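Household Chores Project Enters Second Phase

The Tranduton household robotics program has completed its first phase of simulated trials and will begin work in a furnished test apartment in August. Members have asked whether machines can yet be trusted with ordinary chores. The results so far support a limited yes for some tasks and a clear no for others.

Over the first phase, the Rorow control software attempted 3,302 chores in virtual rooms. Crossing an open floor, stopping short of a desk and finding a cabinet are now handled reliably. Putting small items away on shelves remains difficult - the software often finds the right compartment and then misjudges its depth. The rooms are kept plain, with a few pieces of furniture and a picture and a clock on the walls, so that errors can be traced quickly.

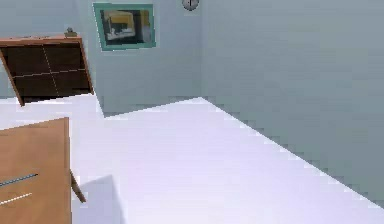

One reader wrote to the newsletter that a robot which can tidy a nearly bare room has not yet met a family, and asked when the program would test with toys, shoes and laundry left where people drop them. The same reader would gladly give up dusting but would want to see 30 days of work without a broken dish first.

The program office agrees that clutter is the harder test. The second phase will use 33 room layouts prepared by Zoltach, each with a different degree of disorder. Dusting and shelf work will be attempted first. Dishes are not included at this stage.

Members who wish to suggest a chore for the second phase may write to the program office at Tranduton.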